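Limitation Periods in Small Contract Claims
Project report, second-year law module
Ximeng Shen and Angus Pearce
Supervisor: Miloslav Štefanec

1. Scope

The project looked at how often a limitation defence is raised in low-value contract claims, and at what stage it is decided. We read 213 anonymised case summaries held in the Erkari teaching archive. Claims for personal injury and defamation were left out, as different periods apply.

2. Method

Each summary was read by both authors and coded separately for date of breach, date of issue, whether the defence was pleaded, and outcome. Where the two codings differed, Damian Tomaszewski read the summary and his coding was used. Summaries with no date of breach were kept in the set but marked as incomplete.

3. Results

The defence was pleaded in 32 cases. In 10 of these it was decided as a preliminary issue; the rest went to a full hearing or settled. Acknowledgement of the debt was the most common answer to the defence, usually by letter or part payment. Several claimants relied on a telephone call, which did not meet the requirement for writing.

4. Limits

The summaries vary in length and some give only the final order. Settled cases are poorly recorded – the terms are seldom stated – so we draw nothing from them about the strength of the defence. The archive is also a teaching collection and may favour cases with a disputed point of law.
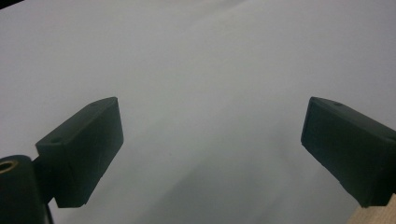 A second reading of the incomplete summaries against the original court files would allow the date of breach to be fixed in more of them.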